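Against the decluttering plan

14th January

Every new year the papers fill up with people telling us to throw things away. This year it's the turn of the app makers. I have spent the past two weeks with Gindex, which asks you to log your belongings room by room and then nags you to part with them, and I've come away wanting to keep more than when I started.

The pitch is simple enough. You set a weekly target, you tap in what you own, and anything you haven't used lately gets a little orange flag. My waffle iron was flagged. So was my black suit, which I would be quite happy not to need for years. The app has no way of knowing the difference between a thing you've forgotten and a thing you're saving, and I'm not convinced the people behind it think there is one.

I have doubts about the sums as well. We're told that a clear house saves money, as you stop buying what you already have. Perhaps. In November I gave away a perfectly good set of curtain hooks, and last week I paid £19 for another set at Ramivton, who also wanted to sell me a pair of storage baskets to put them in. The decluttering business and the storage business seem to get along very nicely.

Then there is the question of where it all goes. "Let it go" is a soothing phrase, but it leaves out the second half of the journey. A shop can only sell so many bread makers. The rest is moved on, sorted, moved on again and, I suspect, quite often tipped. I would think better of the whole movement if it talked about that part with half the excitement it saves for empty shelves.

A big grey bin with a clutter of odds and ends in it is the sort of sight these people dream of.

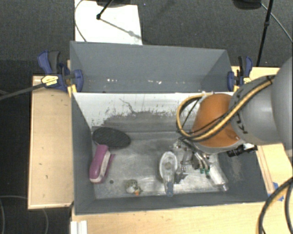
What we get instead of thrift

My grandparents kept string. They also kept jars, buttons and the good bits of worn-out sheets, and their house was tidy, so I don't accept that keeping things and living in a mess are the same habit. They had cupboards with doors. Siselo will now sell you a cupboard without doors so that you're shamed into having nothing to put in it.

I will grant the other side something. I did find up to 5 phone chargers in the kitchen drawer, depending on whether you count the one with bare wire, and I was glad to see the back of most of them. A clear-out after a move or a death can be a kindness to whoever comes next. But that is a job you do when it needs doing. It doesn't need a subscription, or a streak to keep up.

The waffle iron is back in its place. I've cancelled Gindex, and it has asked me twice whether I'm sure.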